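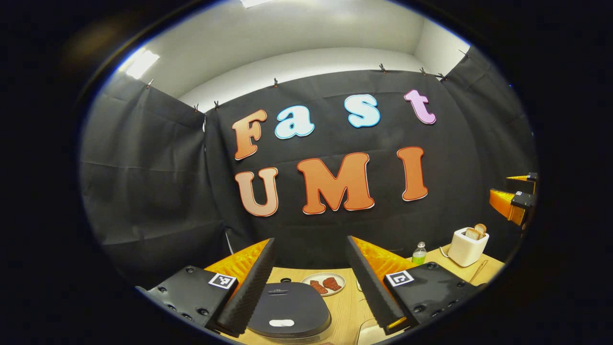 Curtain Enclosures and Foam Lettering: Frequently Asked Questions
Last updated Sunday, July 14, 2019

These answers cover three-sided black fabric enclosures set up around a benchtop, and cut-out foam letters mounted on the back panel. For order and delivery questions, see the Ollon store page.

Panels and fabric

How many panels does a bench enclosure need?
Three: one across the back and one on each side. The front stays open. A single long piece can be used, but it is harder to keep square at the corners and has to come down all at once for washing.

Which fabric should I order?
The Isness matte black is the standard choice. It does not show a sheen under ceiling panel lights. The Isness satin costs less but reflects overhead fixtures and is not recommended behind small appliances or white dishes.

My back panel arrived creased. Will the creases hang out?
Partly. Fold lines from shipping soften after a few days but seldom disappear. Steam from the reverse side with the panel already hung. Do not iron matte fabric on the face, as the iron leaves shiny patches. Light wrinkling has no effect on how well the panel blocks the view behind it.

Does the enclosure block light from above?
No. The panels stop below the ceiling and the top is open. If one ceiling fixture sits well to the left or right, the opposite side panel will look brighter. Turn the bench or switch off the nearer fixture.

Can panels be washed?
Cold water, gentle cycle, hang to dry. Wash all three together so that any fading is even. Remove letters and clips first.

Clips and seams

What holds the panels up?
Small binder clips along the top hem. Black ones are the least noticeable against the fabric.

How should the clips be spaced?
Even spacing is not required. Put a clip at each outer corner and a pair near a seam where two panels meet, then add more where the hem sags. A pack of 11 is enough for the standard kit with spares.

How do I close the gap at a corner?
Overlap the side panel over the edge of the back panel and clip through both layers. If a gap opens lower down, pin it at bench height from the outside.

The side panels bow inward. Is this a fault?
No. It occurs when the hem is longer than the rail. Slide the end clip outward until the fabric hangs straight.

Foam letters

What sizes and colours are available?
The Sadeghi letter range comes in solid orange, light blue, pink and a shaded peach-to-orange. All have a white border, which is needed for legibility on black. Upper and lower case may be mixed in one order.

Can I set two rows?
Yes. Mount the lower row first and leave at least 49 mm between it and the upper row. Short words read better in larger letters. A row on a slight rise is acceptable, provided the slope is deliberate: mark both ends with chalk and run a string between them.

How are the letters attached?
Hook tape on the back of each letter for napped fabric, or two straight pins per letter for smooth fabric. Do not use hot glue. It will not release from the cloth and it melts thin foam.

A letter keeps tilting. What should I do?
Move the tape closer to the top edge. Letters with a heavy upper half, such as F, need the tape at the top corners.

Bench and contents

What kind of bench is suitable?
Any table with a plain top. Light wood gives good separation from the black back panel. Dark tops are hard to tell apart from the fabric at the rear edge.

Can a toaster be used inside the enclosure?
It can be placed there for display, bread included. Do not switch it on. The supplied fabric is not flame-rated. For live cooking, order the Wanona treated panels and keep every heating appliance at least 1000 mm from the cloth on all sides.

How should items be arranged?
Put low items such as plates where taller ones will not hide them. Black appliances need some bare tabletop around them, or their outline is lost against the curtain. White items need no special placement.

Are dishes, food or appliances included in the kit?
No. The kit contains panels, clips and hook tape. Letters are sold separately.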